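Day case hernia at Skostcombe — how long off work?
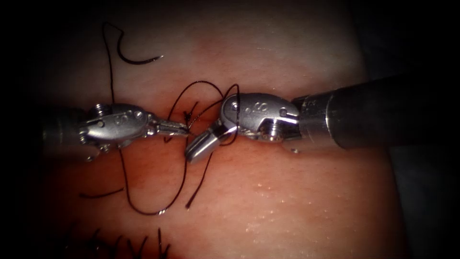
Post 1 — fellside_pete
Got my date through, 10th August, left side inguinal, day case. I drive a van for Ghumman and I'm on my feet most of the shift. The letter says "avoid heavy lifting" and nothing else. What did other people do?

Post 2 — marrowfat
Had mine in January at the same place. Two weeks signed off, then light duties for four more. I was walking to the shop on day three, slowly. Take the painkillers on time for the first few days and don't wait until it hurts.

Post 3 — G_Bellini
Two weeks is too short for van work. I went back after two and was sent home on the second morning. It took me 6 weeks before I could load without thinking about it. Ask for a fit note that gives a weight limit, as a manager will read "heavy" however it suits him.

Post 4 — marrowfat
Depends on the person, Gerardo. I'm in an office and said light duties.

Post 5 — G_Bellini
He isn't in an office though.

Post 6 — tansy
Parking is the thing to sort. The long stay at Skostcombe was full by 9 when I took my dad, and they won't let you go home alone. Get your lift to drop you at the side door. Also ring your insurer about driving — mine wanted me able to do an emergency stop without flinching.

Post 7 — fellside_pete
Thanks all. Hadn't thought of the insurer. Does anyone know if statutory sick pay covers the whole time? I've 400 put by and that won't go far.

Post 8 — marrowfat
Check your contract first, some firms top it up. Loose trousers for coming home, by the way. Not jeans.

Post 9 — G_Bellini
And get some prunes in. Codeine blocks you up and you do not want to be straining.

Related threads
Fit notes and phased return
Itinmont bus times to Skostcombe
Numb patch near the scar, is it normal?
Sleeping on your side after an operation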